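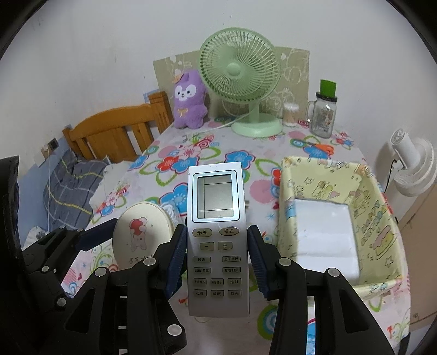

3.2 Comandos de climatização no quarto de dormir

O inventário abrangeu 135 quartos de dormir, um por habitação, e teve como unidade de registo o comando à distância do aparelho de ar condicionado. Para cada comando anotaram-se a disposição das teclas, a língua das inscrições, o estado da face e o local onde se encontrava à hora da visita. Os equipamentos de ventilação portáteis presentes no mesmo quarto foram registados numa ficha separada, seguindo a grelha proposta por Hennessy e Parisi para pequenos eletrodomésticos de uso noturno.

As funções foram agrupadas em duas classes. A classe A reúne as que alteram o estado básico do aparelho: ligar e desligar, modo de funcionamento, incremento e decremento. A classe B reúne as restantes, entre as quais a velocidade do ventilador, a oscilação das lâminas, o temporizador e a função de sono. A distinção não depende da frequência de uso declarada pelos residentes, que foi tratada na secção 3.4.

O comando da Figura 2 ilustra a separação formal entre as duas classes. As teclas 开/关 (ligar/desligar) e 模式 (modo) são ovais, de cor bege com inscrição escura, e ficam imediatamente abaixo do ecrã; seguem-se as teclas − e +. As funções da classe B ocupam teclas retangulares menores, de cantos arredondados, com 超强 (potência máxima), 睡眠 (sono) e 灯光 (luz) na parte inferior. A tecla 睡眠, relevante para o contexto em estudo, partilha assim a forma das teclas vizinhas, sem diferenciação que permita localizá-la pelo contorno. A face cinzento-prateada apresenta marcas de desgaste, codificadas como «riscado» na variável de estado.

Duas teclas exigiram uma decisão de codificação. 健康|节能 reúne numa única inscrição os termos saúde e poupança de energia, e 干燥·辅热 reúne secagem e aquecimento auxiliar. Optou-se por contar uma tecla e duas funções em ambos os casos. A alternativa, que consistia em atribuir a cada tecla apenas a primeira função inscrita, foi testada por Caldeira numa subamostra de 50 comandos e abandonada por subestimar a classe B. As inscrições 上下扫风 e 左右扫风 foram mantidas como funções distintas, correspondentes à oscilação vertical e à horizontal.

A coexistência de ar condicionado e ventilador de mesa foi codificada como «dupla» sempre que ambos os equipamentos estavam representados no quarto, por aparelho ou por comando. O quarto da Figura 2 pertence a esta categoria: sobre a cama, de lençol branco com estampado floral, encontra-se um ventilador verde-claro de base redonda, cujo cabo branco atravessa o lençol. A manta cinzenta de xadrez foi registada como cobertura adicional. A posição do ventilador foi classificada como «superfície de repouso», categoria ausente da grelha original, que previa apenas chão, mesa e prateleira.

Durante o mês de abril, os residentes preencheram ainda um diário de utilização, do qual resultaram 3780 registos válidos. Cada registo contém a função acionada, o período da noite e o equipamento utilizado. A transcrição foi feita por Romaniuk e revista por Fontana; as divergências na atribuição de classe foram resolvidas por consulta à inscrição original da tecla. Os registos em que o residente indicou apenas «comando», sem especificar a função, foram conservados na contagem total e excluídos da comparação entre classes.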